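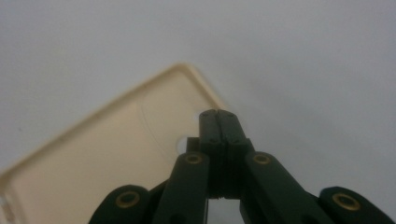

*Beige tray on a pale gray surface.*

## The Gistcombe Celebrity Style Box, Spring Edition: Naima Farouk's review

I have been a sucker for red carpet season since I was small enough to fall asleep before Best Picture, so when a subscription box comes along promising "the party look, delivered," I am going to order it. You could set a clock by me. The Gistcombe box has been all over my feed since April, mostly thanks to people I follow for their pool party photos and their very good eyebrows, and after watching one too many of those unpacking videos I gave in and paid for the spring edition.

For anyone who hasn't run into it, the idea is simple. Gistcombe picks a big celebrity moment (a premiere, an after-party, a beach wedding that all the magazines covered), and then its stylists put together a box so you can get the general feeling of it at home. You get makeup, a hair thing, a piece of jewelry and a little booklet. The spring theme was "Rooftop After Dark," and it costs $50 with shipping included.

Let me start with the part I loved, and that's the Bettencourt lip color. Oh, this lip color! It's a brick red with a bit of brown in it, the sort of shade you see on an actress who has changed into her second dress and taken her shoes off. I wore it to my cousin's engagement dinner, ate an entire plate of lamb and a good deal of bread, and still had most of it on when the cake came out. It doesn't smell like anything, and it doesn't get that crumbly ring around the inside of the mouth. I would buy it by itself tomorrow, and I probably will.

The Evico shimmer stick is nice too, although you have to go easy. I put it on my collarbones the way the booklet says and looked lovely in my bathroom, then got out to the patio and looked like I'd been basted. Half as much is plenty. My sister used it on her eyelids and it looked much better there than it ever did on me, so it now lives in her purse and I don't expect to see it again.

Then we come to the Tretum hair cuff. I wanted so badly to like it. It's a curved gold-tone clip that's meant to hold a low ponytail, very sleek, very "I have a car waiting." My hair is thick and it has opinions, and the cuff slid down a little every time I laughed until it was hanging on to the last few inches for dear life. My neighbor's daughter has fine, straight hair and it stayed put on her all through a school dance. So if your hair is more like hers, you may be thrilled with it. I ended up with two bobby pins crossed underneath, and that got me through the evening.

The earrings are fine. They're small hoops, light enough that I forgot I had them on, and my ears (which are fussy about cheap metal) didn't complain. I just don't see what's rooftop about them.

Now the booklet, and here I have to be a bit cross. It runs on and on about the stars who inspired the look without ever naming one. "A certain singer at a certain spring gala." Who? Which gala? Half the fun of this kind of thing is pulling up the photos and comparing, and I spent a good part of a Sunday afternoon trying to work it out from the description of a dress. The makeup directions in the back are clear and easy to follow, I'll say that for it, and the tip on blotting with a single layer of tissue was new to me.

A word on ordering, too. The site told me there were 388 boxes left when I put mine in the cart, and two days later it said 200, and then the following week it was back up to 3000 because they'd restocked. I don't love being hurried along like that. Take your time and order when you feel like it. Shipping took eight days, and everything arrived in one piece with the caps on tight. Customer service wrote back to me the same afternoon when I asked about skipping the summer box - a real person, very sweet, who also agreed with me about the lip color.

Would I get another one? I think so, but I'd want to know the theme first. If summer is a film festival look, with big sunglasses and a headscarf, I'm in before they've finished the sentence. If it's another ponytail clip, I'll sit that one out and put the money toward more Bettencourt.

**My rating:** four stars out of five, and one of those is for the lipstick alone.

*Posted Wednesday, June 19, 2024*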